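Kadness Garment Handling Line – Station 2
Safety and function inspection after fault
Inspection date: Nov 30, 2019
Reason for inspection: left and right grippers failed to open on release command during trouser folding
Status at end of inspection: returned to limited use, see open items

Background

The station was folding trousers when the right gripper closed on a cuff and did not let go when the trigger was released. The operator pulled back, the garment came with it, and the left gripper closed again without being told to. The operator's glove was pinched between the left finger pads. No injury. The emergency stop was pressed and both grippers stayed closed for around 24 seconds before the pads relaxed. That is much too long. The limit in the Voketti manual for this station is 2 seconds.

Work was stopped and the station was tagged out until this checklist was done. Items are marked OK, FAIL, FIXED or OPEN.

Section A. Before power on

A1. Tag and lock in place on main switch. OK
Comment: Tag was filled in but the time was left blank. Please write the time. It took a while to match the fault to the right log.

A2. Table clear of tools and loose hardware. OK

A3. Table fixed and level, does not rock when pushed. OK

A4. Finger pads flat, clean, fully seated. FAIL, then FIXED
Comment: Right pad was lifting at one corner and had lint packed under it. Cleaned and reseated. Left pad was clean. The lint did not cause the fault, but it would have made the grip uneven sooner or later.

A5. Finger screws tight, thread marks lined up. OK

A6. Cables free of cuts, kinks and pinch points. FAIL, then FIXED
Comment: The signal cable on the left gripper had a flat spot close to the connector, where it bends when the operator reaches across the table. Swapped for the spare. The old cable is bagged and labeled in the Station 2 drawer. Do not put it back in stock.

A7. Springs return both fingers to open with power off. FAIL
Comment: Right side opened fully. Left side stopped short and had to be helped by hand. See C3.

Section B. Power on, no garment

B1. Both grippers open at startup. OK

B2. Open and close on trigger, slow. OK

B3. Open and close on trigger, fast. FAIL on first run, OK after cable swap
Comment: With the old cable, the left gripper missed a release command whenever the cable was bent toward the wrist. With the new cable we could not make it happen again. The test was 400 cycles on each side, with the cable moved by hand the whole time.

B4. Emergency stop cuts closing force. FAIL, then FIXED
Comment: This is the serious one. The stop button cut the drive but the controller held the last grip value, so the pads stayed pressed together. The hold setting had been changed in April, when heavier fabric was being tried, and was never changed back. It is now set to release on stop. Checked from both sides of the table.

B5. Warning light comes on with a missed command. FAIL
Comment: The light did not come on for any of the missed commands in B3. The Akpalu controller writes them to the log but does not pass them to the light. OPEN.

Section C. Power on, with garment

The test used khaki trousers with gathered cuffs, the same type that was on the table when the fault happened. A gathered cuff is the hard case here. The cloth stacks up in layers and springs back, so the fingers meet resistance early and the controller reads it as a full grip. Flat cloth hides the problem. Anyone repeating this section should start with the trousers in a loose heap and come at them with the fingers open.
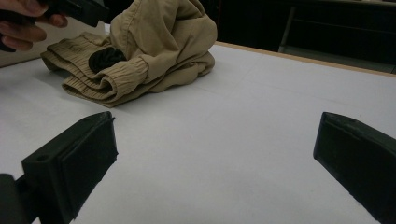
Approach speed was kept low for the first passes, and the second person stood at the stop button with nothing in their hands. We went to normal speed only after the release time had stayed inside the limit on both sides.

C1. Grip on single layer, release inside limit. OK

C2. Grip on gathered cuff, release inside limit. OK
Comment: Slower than on a single layer but still inside the limit.

C3. Left gripper opens fully after each release. FAIL
Comment: Still stops a little short, as in A7. The garment does come free. Spring is probably tired. The counter on this unit is past 4000 cycles and there is no record of the spring ever being changed. OPEN.

C4. Both grippers on one garment, one releases while the other holds. OK
Comment: No cross signal seen. The unwanted second closing in the fault report could not be repeated after the cable swap. We think it was the same cable, but we have not proved it.

C5. Stop button pressed with garment held. OK
Comment: Cloth dropped right away on every try – this is what should have happened the first time.

Section D. People and procedure

D1. Gloves close fitting, no loose fingertips. FAIL
Comment: The glove that was pinched was a size too big. Oversize gloves have been taken off the hook. Small and medium are on order.

D2. Stop button within reach of both operators. FAIL, then FIXED
Comment: It could only be reached from one side. Moved to the near edge.

D3. Settings changes written in the station log. FAIL
Comment: See B4. The April change is not in the log. From now on a changed hold value needs a line in the log and a second set of initials.

D4. Operators know how to free a trapped glove with power off. OPEN
Comment: Two-hand release to be shown at the next shift start.

Open items

B5, warning light. Cluriren has been asked for a wiring change. No answer yet.
C3 and A7, left spring. Replace before normal use.
D4, release training.

Limits until closed

Low speed only. Two people at the station. No reaching between the fingers with power on, including to straighten cloth. If a release is missed even once, press stop, tag the station and start again from Section A.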